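How to check a blockchain credential by hand

Last updated: May 5, 2024

So my certificate from the Kivik course came as a little file instead of a piece of paper, and I had no idea what to do with it! If you're in the same boat, it takes a few minutes.

1. Save the file somewhere you'll find it again. Mine was 297 KB and ended in .json.

2. Open the Terko checker in your browser (no account needed) and drop the file in. Wait for the hash to show up, which took 8 seconds on my old laptop.

3. Copy the transaction ID from the bottom of the file and paste it into a block explorer. Mine landed in block 1166 on the school's test chain. 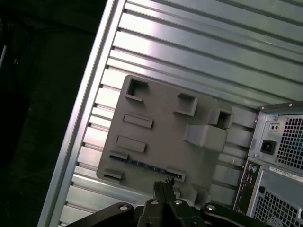
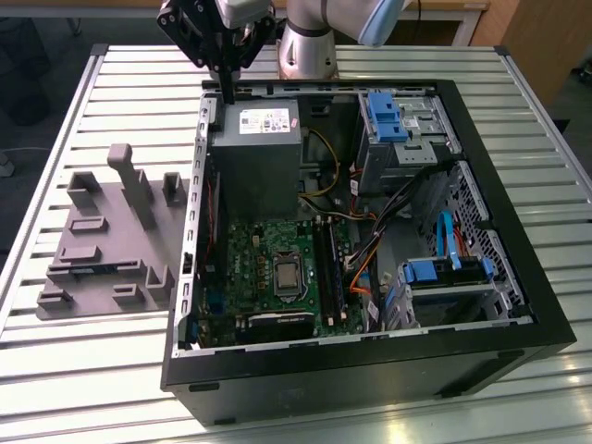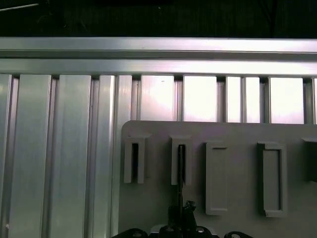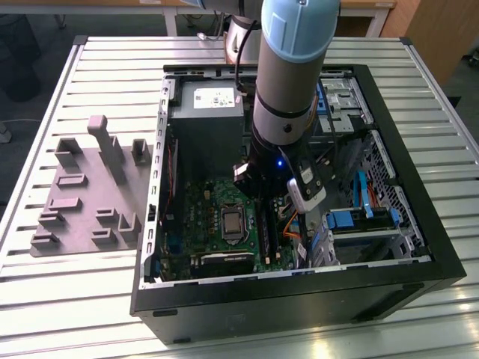 Inthanon wrote in to say that step 3 tripped them up: the explorer kept saying "not found" until they took off the stray space at the end of the ID. Good catch, I've done that one too.

4. Compare the two hashes. I only used to look at the first few characters (lazy, I know), but do the whole thing.

5. Look up the issuer's public key on the school's own website and make sure it matches the one in your file. Dudton changed its key in November, so older certificates need the old key, and that's on the same page if you scroll down.

If the checker says "expired," ask the school for a reissue. Mine took 30 days to come through.

Recent posts
Picking a wallet app for your diplomas
What a hash is, in plain English
Backing up your recovery phrase

This site uses cookies. Accept / Manage settings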